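Why Do Chopsticks Come in a Bundle, and Who Thought of Them Anyway?

I have a drawer at home that will not close. It hasn't closed properly for years. If you wiggle it, bump it with your hip and say something rude about drawers, it goes in almost all the way, and then it stops. The reason is chopsticks. I have so many of them, and they roll about in there like logs in a river and get stuck crossways at the back.

So when Sioned Dafis, who is eight and lives downstairs from me, asked me why anybody would eat with two sticks when forks had already been invented, I thought - right, I'm going to write this one up properly! I have the sticks. I have the drawer. Let's go.

First things first: which was invented first?

Sioned had it the wrong way around, and so did I when I was her age. Chopsticks are much, much older than the fork you eat your peas with. People in China were using them more than three thousand years ago. The very early ones were probably for cooking, for reaching down into a hot pot and fishing something out without burning your fingers. If you've ever tried to get one noodle out of boiling water with a spoon, you can see why somebody wanted a long stick.

Forks took ages to become an everyday thing at the table. For hundreds of years lots of people in Europe ate with a knife, a spoon and their fingers, and some of them thought forks were a bit silly and show-offy. I would love to have been at that dinner.

Later on, people started using chopsticks for eating as well as cooking. Food was often cut up small before it was cooked, and small pieces cook fast, so you don't burn as much firewood. And if your food is already in little bites when it gets to the table, what do you need a knife for? The cook has done the cutting for you. I think that's very kind of the cook.

What is a chopstick made of?

All sorts! Wood and bamboo are the ones you'll meet the most. There are plastic ones, and metal ones (very common in Korea, and slippery if you're a beginner, which I found out with a mushroom). Long ago some rich people had them made from silver or ivory or jade. We don't use ivory now, and elephants are pleased about it.

Bamboo is a funny one. It looks like a tree, it's as tall as a tree, and it's used like wood, but it's a grass. Yes, a grass, like the stuff on a soccer field, only enormous. It grows so fast that on a good day some kinds can get taller by the length of your arm. I once sat and watched a bamboo plant in a pot for a whole afternoon to see if I could catch it moving. I could not. I had a sandwich instead.

A chopstick usually has a thick end and a thin end. You hold it up near the thick end and pick up your food with the thin end. Some have a fancy top, with rings or a little shape carved or turned into the wood. "Turned" means the wood was spun around very fast on a machine called a lathe while someone held a sharp tool against it. That's how you get those neat round bumps and grooves that you also find on chair legs and banisters.

The tips are different from place to place, too. Chinese chopsticks are often long and quite blunt, which is handy when all the dishes are in the middle of the table and you have to reach. Japanese ones tend to be shorter with a pointier tip, and they're great for picking bones out of fish. Korean ones are often flat, so they don't roll off the table. I wish mine were flat. See above, about the drawer.

Where do they all live?

In lots of kitchens they don't go in a drawer at all. They stand up in a holder on the table or the counter, all bunched together like pencils in a pencil pot. The holder might be pottery or plastic or metal or wood, and a good one has holes or gaps in it somewhere.
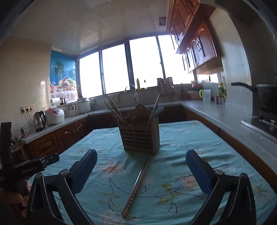

Why does a chopstick holder have gaps in it?

The gaps let air in and water out. Chopsticks often go back in the holder when they're still a little damp from washing, and if the water just sat at the bottom, the wooden ones would get soft and smelly and could even grow mold. With slats or holes, the drips can run away and the air can blow through and dry everything off.

You can try this one yourself, and it's a good experiment for a rainy weekend. Get two old cups. One should be a plain plastic cup. The other should be the same, but ask a grown-up to poke plenty of holes in the sides and the bottom. Wet some wooden craft sticks, pop the same number in each cup, and stand both cups on a saucer. Leave them overnight. In the morning, feel the bottoms of the sticks. Write down which ones are drier, and have a sniff as well if you're feeling brave. Don't put the sticks in your mouth afterward, please, they're science sticks now.

My neighbor Roscoe Abernathy did this with his class at Adosley School and they left theirs for a whole week by mistake. He says the plain cup had "a character all its own." I didn't ask any more questions.

Okay, but how do you hold them?

Everybody tells you something slightly different, so I'll tell you what worked for me.

Take one chopstick and lay it in the soft place between your thumb and your pointing finger. Let the lower part rest on your ring finger, the one next to your pinkie. That chopstick is the lazy one. It does nothing. It stays still the entire meal.

Now take the second chopstick and hold it like a pencil, with your thumb, your pointing finger and your middle finger. This is the busy one. When you move your pointing and middle fingers up and down, the tip goes up and down as well, and it pinches against the lazy one.

And that's how you do it! Lazy stick, busy stick. If your tips don't meet, put both sticks down, tap the ends gently on the table so they're level, and start again. If your hand aches, you're squeezing too hard. I squeezed so hard the first time that I fired a piece of carrot clear across the Henriques family's dining room, and it landed in a shoe.

Start with something easy. Big pieces of cooked broccoli are lovely because they have so much to grab on to. Mini marshmallows are good too, and you get to eat them. Save the peanuts for when you're feeling confident, and save the slippery tofu for when you're feeling VERY confident.

What about soup?

Well, you can pick the noodles and the vegetables out with your chopsticks, and in lots of places it's fine to lift the bowl and drink the rest. In other places you'd use a spoon. In Korea people usually have a spoon and chopsticks side by side, and the spoon is for the rice as well as the soup. Plenty of families use chopsticks for some dinners and forks for others, and keep the whole lot together within reach.

Are there chopstick manners?

Oh yes, loads. My mother's rule was "no drumming," and she had to say it every single night. Some other ones you might hear are:

Don't stand your chopsticks straight up in a bowl of rice. In China and Japan, among other places, that looks like the incense sticks people burn to remember someone who has died, so it can make people feel sad or upset at dinner.

Don't spear your food like you're catching a fish. (I have done this with a dumpling. It was a difficult dumpling.)

Don't wave them around or point at people with them.

Don't pass food from your chopsticks to somebody else's in Japan. Put it down on their plate and let them pick it up.

When you're not using them, lay them down together. Some tables have tiny chopstick rests, and people collect them in the shapes of beans, cats, fish, all kinds of things. I have one shaped like a radish that I bought at the Pustcombe street market last July, and I'm unreasonably fond of it.

How do you look after wooden ones?

Wash them soon after dinner with warm water and dish soap, rub them from the thick end down to the thin end, and rinse them well. Don't leave them soaking in the sink all night, as wood drinks up water and can bend or crack. Dry them with a towel if you can, then stand them in the holder. If one gets splintery, it's time for it to stop being a chopstick. It can have a new job in the garden holding up a bean plant, or you can write BASIL on it and stick it in a pot so you remember what you planted.

That's where some of mine are going, by the way. I counted them last night so I could tell Sioned, and there were 79. Seventy-nine! That's an odd number, so one of them has lost its partner, and I've looked behind the drawer and under the stove and I still can't find it.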